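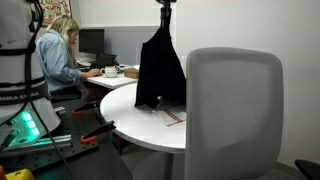 How do I stop black clothes going grey and chalky when I wash them at home? I moved to Pratcombe in November and since then every dark thing I own has come out of the machine with pale streaks, mostly along the seams and under the arms. My old flat was in a soft water area and I never had this. It is worst on plain cotton. I want to get the black cotton things back to the sort of flat, deep black in the photo, where you can hardly make out a fold in the cloth. I also have some white tea towels with thin dark red stripes, much like the folded cloth on the round table, and I would like to know if those can go in with anything or if the red is going to run.

What I do now: 30 degrees, normal cotton programme, Closter powder, a capful of softener, full drum. The machine came with the flat and is a Welura, no idea how old. I dry everything on a rack in the back bedroom. I have tried a second rinse and it made a small difference on one load and none on the next. I don't want to buy new clothes and I would prefer not to dye anything in a rented bathroom.

Posted by darkwash43

Two separate things get mixed up here, powder residue and dye loss, and you need to know which one you have. Wet the streak with a cold sponge and rub it. If it goes and stays gone once the cloth is dry, it was residue. If it comes back in the same place, the dye has worn off and no amount of rinsing will help.

From what you say it is mainly residue. Hard water, powder at 30 and a full drum will do that. Powder doesn't always dissolve at low temperatures and it gets caught in seams. I would change these, in this order:

– Use liquid for darks. Keep the powder for whites and towels.
– Fill the drum two thirds at most. You should be able to get your hand in flat on top of the load.
– Leave out the softener. It coats the cloth and holds on to whatever is left in the water.
– Turn everything inside out.
– Measure the liquid by the hard water line on the bottle and stop there.

Before you start, run the machine empty on its hottest programme with 200 ml of white vinegar in the drum, but check the instruction book first as some makers warn against vinegar on the rubber parts. A shop descaler does the same job. Pull the drawer out as well and scrub it. Mine had a solid lump of powder at the back that was breaking off into the wash.

For clothes that are already streaked, soak them in a bucket of warm water for an hour with nothing added, then rinse and spin. You may have to do it twice.

On the tea towels, test one. Wet a corner of the stripe, press it between two sheets of white kitchen paper and leave it ten minutes. No pink means it can go in with whites at 40. If there is pink, wash them on their own until it stops. Don't leave them sitting damp in the drum after the programme ends, as that's when red marks the white parts.

Posted by tumbleweed_b

put them in with a cup of salt, my mum always did. never had a grey tshirt in my life

Posted by Lindle409

The salt thing doesn't work on modern dyes, they are fixed at the factory. It won't do harm in small amounts.

I agree with most of the long reply but would add that drying matters too. Keep black clothes out of direct sun, even behind glass. A rack by a south-facing window will fade the shoulders in one summer. I used to get my darks done at the Pramanik laundry near the station when we first moved here, and they told me the water in this town is hard enough that they put in a softening unit. So it isn't just you.

Posted by on_the_line

Comments

darkwash43: Did the sponge test. Most of it came off and stayed off, but one pair of trousers is faded at the knees for good. Have bought liquid.

peg_bag: What about black jeans, same rules?

tumbleweed_b: Yes, and wash them less often.

Get our household tips by email. You can unsubscribe at any time.

Last updated: November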